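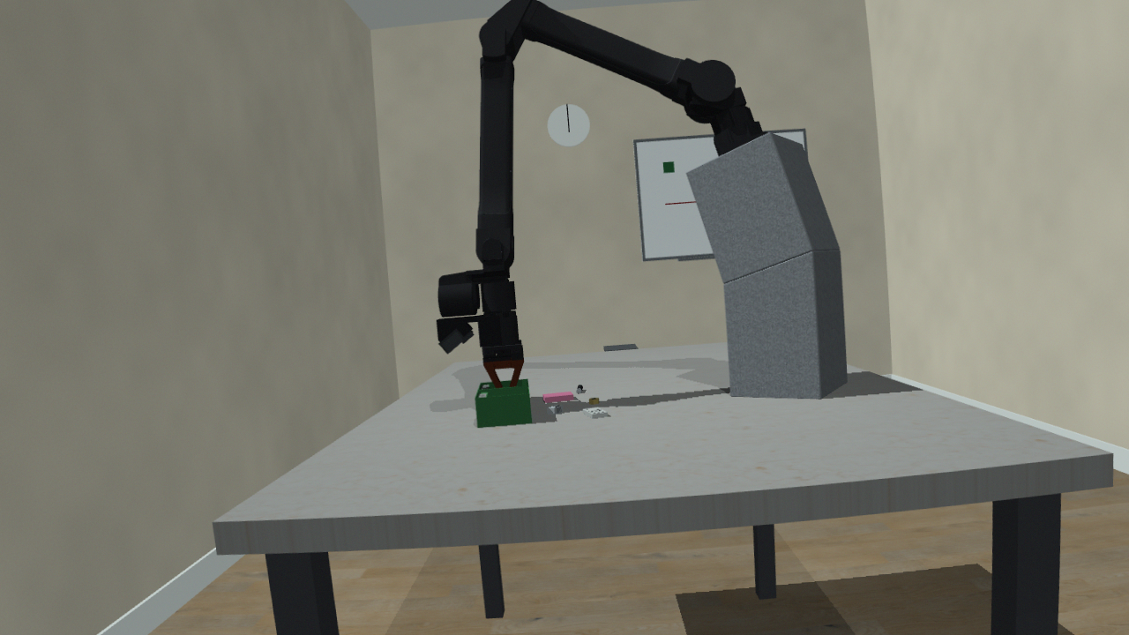 Alcides Bedoya has run the demonstration work at Skullamside for three years. His group supplies recorded examples to Juhl, who train the control policies and send back lists of what went wrong. Most of the recording is now done in simulation, in a package called Drididar that the group wrote and still maintains. We spoke on a call one afternoon in May, and he had a spreadsheet open throughout.

The current job is tidying. An operator drives a simulated arm by means of a hand controller, picks up small things from a table and puts them in an open box. Dominoes, coloured blocks and similar pieces are the main stock. Each attempt is stored as an episode: joint positions, gripper opening, camera views and a line of text giving the instruction.

"People expect the robot part to be hard and the recording part to be clerical," Bedoya said. "We spend our time on the recording part. The arm model was finished in the first year and has hardly been touched."

The set he is working on is called Arkard. It asks for 320 accepted episodes per instruction, and there are 19 instructions. Some of them differ by one word. "Put the pink block in the box" and "put the blocks in the box" need separate recordings, he said, as the second has no fixed end and the operator has to decide when the table is clear of blocks.

I asked what counts as accepted.

"The object is released inside the walls, the gripper comes clear, and the arm stays still for two seconds. Those are checked by the software. Then a person watches it at double speed and looks for what the software can't see. Somebody pushes the box along the table with the side of the finger, for instance. The end state is fine and the episode is bad."

Rejected episodes are kept, with a code for the reason. Juhl asked for this after the first delivery. They train a separate scoring model on them, and Bedoya's group now fills in the reason code more carefully than it used to. There were 60 codes at one stage. Operators picked the first one that looked close, so the list was cut to eight.

The rooms are assembled by Drididar from parts: walls, floor, table, a few pieces of furniture, lights. The height and position of the arm change as well, along with the texture of the tabletop. Bedoya is doubtful about how much of this variation helps.

"Changing the light is worth it. Shadows are worth a great deal. If the shadow of the arm always falls the same way, the policy learns the shadow, and you get a policy that waits for a dark patch before it closes the fingers. We had that. Changing the table texture helped a little. Changing the furniture helped by an amount I can't separate from noise, but it costs nothing, so it stays in."

Stone patterns on the tabletop gave trouble of a different kind. A domino pip and a dark fleck in a marble surface can be the same size in a small picture, and an early version of the policy reached for flecks. More episodes did not cure it. Raising the resolution of the wrist view did, at the price of slower training, and Juhl had to be persuaded.

Camera choice took most of one winter. The group records a fixed view of the room and a view from the wrist, and for some months also had a second fixed view from the opposite side. The second view was dropped. It improved results in simulation and made them worse on Juhl's real arms, where it could never be mounted in quite the position assumed. The wrist view has a very wide lens model, so the useful picture is a circle and the corners are black. Bedoya prefers it to a cropped view.

"If you crop, you lose the table edge, and the table edge tells you where you are. The black corners do no harm. They are constant, and the network ignores them within the first few hours."

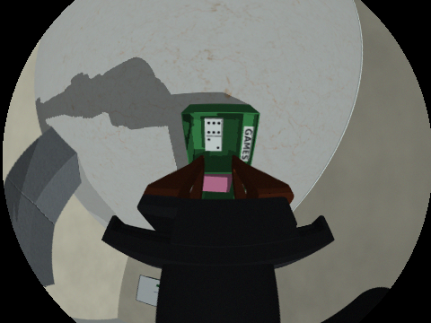 Does it matter if the object has already been dropped in the box before the recording starts?

It matters a good deal, and some of the episodes are set up that way on purpose. Bedoya said that a box which is always empty at the start teaches the policy to expect a plain floor under the gripper. In later use the box fills up, and the fifth item has to go in beside the other four. The start states for Arkard therefore run from an empty box to one holding several pieces, and the operator is told to continue from whatever is there.

Taking things out is recorded too, under its own instructions. A block lying flat near a wall is the awkward case. The fingers have to come down with one of them between the block and the wall, and if there is no room the operator must first drag the block away with a fingertip. "That drag is the most useful motion in the set," he said. "It is also the one that operators leave out if you don't ask for it. They reset the episode and hope for an easier start."

Resets are now limited. An operator who wants one has to enter a reason, and the start state goes back into the queue for someone else. Before this rule the hard start states were thinning out of the data without any sign of it in the totals. Bedoya found it when he plotted the distance between object and wall for accepted episodes and saw that there was almost nothing below two centimetres.

He has 11 operators on the list and usually four at a time. Sessions are limited to 65 minutes, then a break. After that point the paths become shorter and straighter, which looks like skill on the plots. He reads it as impatience, with more contact between the gripper and the box rim.

"You want the pauses, up to a point. A person stops above the object, corrects, goes down. If you trim the pauses the policy has no example of correcting. If you leave all of them in, it learns to hang in the air. We trim anything over one and a half seconds. I would not defend that number very hard."

Lettering on the objects came up next. Some of the boxes carry a printed word on the side, and the instructions sometimes refer to it and sometimes to the colour. Bedoya keeps both forms. He does not believe the present policy reads the word in any real sense. When the group swapped labels between two boxes of different colours, the arm went to the colour it knew in most trials. A batch with labels and colours shuffled independently is planned, though Juhl have not agreed to pay for it.

Contact is the weak point of the simulation, and he was plain about this. Thin flat pieces are the worst. A domino held by its long edges can turn slowly between the fingers in a way that a real one does not, and the friction settings that prevent it make blocks stick. The group uses one setting per type of object and records which was used. "It's a patch. The real fix is a better contact solver, and we have one that runs at a fifth of the speed. An operator can't drive at a fifth of the speed."

So the real arms still have a part. Juhl record a smaller set of their own on hardware and mix it in at the end of training. Bedoya has asked for the ratio several times and been given different answers. His own tests suggest that a small share of real episodes is enough for open placing and far too little for picking from a corner.

I asked whether automatic generation would replace the operators. The group already makes extra episodes by moving the start positions slightly and replaying an adjusted path. Those are marked as generated and never counted towards the 320. He said the method works well for reaching and placing, and that it fails for the drag, where a small shift in the block changes the whole motion.

The next version of Drididar will store the forces at the fingertips along with the images. The file format has been settled, and the older episodes will be replayed overnight to fill in the missing columns. Bedoya expects a few of them to come out differently on replay, with a block landing outside the box where it had once landed inside. Those will be given a new reason code, the ninth.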